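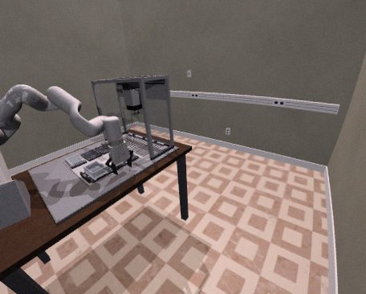 Mar 16, 2021
By Liesl Ruchti

The Momberg bench package is sold as a way to try out lab automation before any hardware is bought. A subscriber gets a simulated workcell with one robot arm, a gripper, a labware area and a framed station at the end of the table, along with a scripting interface and a set of starter tasks. I have been running it for 30 days on an ordinary desktop machine. My view is that it is a good product with the wrong sales pitch, and that small labs should read the terms of what it can tell them before they sign.

Start with what it does well. Reach and collision are the first two questions in any layout, and Momberg answers both quickly. A rack can be moved on its plate, the task rerun, and the wrist path checked against the posts of the frame in less time than it takes to find a tape measure. An open frame with four uprights is a common source of trouble on a real bench. The arm clears it on the way in, then the elbow swings wide on the way out. In my second layout the planner flagged exactly that, on a move I would have approved by eye.

Labware definitions are also handled sensibly. Dark trays, white racks and translucent reservoirs are separate entries with editable outer dimensions, and the holder under each one is its own part. This matters. A container in a holder presents a different grip height from the same container on a flat plate, and many cheaper tools merge the two. Momberg keeps them apart and warns when the finger spread is too small for the pair.

Now the problem. The brochure says a task that passes 1000 simulated cycles is "ready for the bench." I don't accept that, and I don't think anyone who has commissioned a cell would. Those cycles vary the start position of the labware by a small amount and vary little else. Finger friction is a single number. The labware is rigid. A thin-walled container with a raised rim flexes when it is gripped, and it flexes differently when it is full. Liquid is not modeled in the standard tier at all, so a fast transfer that would slop over the side of a real reservoir is scored as a success.

I set up a test to see how much this mattered. I took one of the starter pick tasks, left the geometry alone and lowered the friction value in 5 steps. The success score did not move until the last step, when it collapsed. A real gripper does not behave that way. Pads wear, the part creeps, and you see a slow rise in bad placements well before anything is dropped. A score that stays flat and then falls off a cliff gives a buyer no margin to work with.

The rendering makes this worse. Momberg has put real effort into the room: patterned floor tile, wall outlets, a baseboard, dark shadows from the arm across the mat. For anyone training a vision model this has some value, and the lighting can be varied by script. For a lab manager looking at a demo, it mostly adds confidence that the physics has not earned. I would trade every tile for a contact report that shows grip force over time.

Marquez, the closest competing service, goes the other way. Its scenes are plain gray boxes and its editor is unpleasant, but it exports contact data by default and lets the user set a compliance value per part. It also costs more and takes longer to learn. For a group that already owns an arm and wants to tune a task, I would choose Marquez. For a group deciding whether an arm will fit on the table it has, Momberg is the better buy.

That is the pitch the company should be making. Layout, reach, cycle order, station access - these are worth paying for, and they are the things most often settled too late. A lab that spends a month in the simulator and finds out that its framed station needs to move has saved real money. A lab that spends the same month collecting perfect scores and then orders hardware on the strength of them is going to spend the summer adjusting grippers.

Two changes would bring me around on the rest. Put the friction and stiffness assumptions on the same page as the score, and drop the word "ready" from the report.

Comments (3)

Benjie Sison
We ran the Momberg trial at our Vitstead site and had the same flat score. Support told us to randomize friction per cycle. It can be done in the script but it's not in the manual.

Ciarán Kinsella
Bit hard on the rendering. We train detection on it and the shadows are the part we needed most.

Nadja Nägeli
Does the higher tier model liquid properly, or is it just a speed limit on full containers?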